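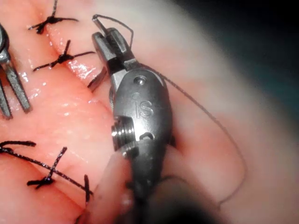

Suturing Practice Technician (part-time, fixed term)
Gulix Skills Laboratory, Unari site
Posted May 9, 2020

Gulix runs practice sessions in instrument suturing for surgical trainees. We are recruiting one technician to prepare tissue, needles and thread for the sessions, and to grade the finished stitches afterwards.

The post is for 16 hours a week, worked over two or three days by agreement. The contract runs for one year and may be extended.

Duties

Preparing tissue blocks from chilled stock and keeping the surface moist during a session.
Laying out curved needles and cutting thread to the length given on the session sheet.
Checking needle tips under the bench magnifier. Bent or blunt needles go in the sharps bin and are written off in the stock book.
Inspecting instrument jaws for wear and trapped thread before and after use.
Measuring stitch spacing, bite depth and tail length on finished blocks, and entering the results in the Zeker database.
Cleaning benches and disposing of tissue under the site waste rules.

The laboratory used 1,398 needles in the last stock year and holds almost 3,000 graded stitches in the database. The grading scheme is fixed. The technician applies it and does not need to interpret results.

Requirements

Steady hands and good near vision, with or without glasses.
Experience of fine manual work. Theatre, veterinary, dental, laboratory, watch repair and sewing backgrounds are all acceptable.
Able to handle animal tissue and sharps daily.
Accurate written records in English.

Knowledge of suture sizes and needle shapes is useful but can be taught. No clinical registration is needed. A hepatitis B vaccination record will be requested before the start date.

Training

The first two weeks are spent at the Sakalauskas building, where the new technician will learn tissue preparation and grade a reference set alongside current staff. Independent grading begins once scores agree with the reference set within the allowed margin.

How to apply

Send a CV and a covering letter of no more than one page to the Gulix personnel office, marked "Suturing Technician, Unari". State which days you can work. Applications close at the end of May. Shortlisted applicants will be asked to complete a short bench test: loading a curved needle, placing six simple stitches and trimming the tails. Materials are supplied.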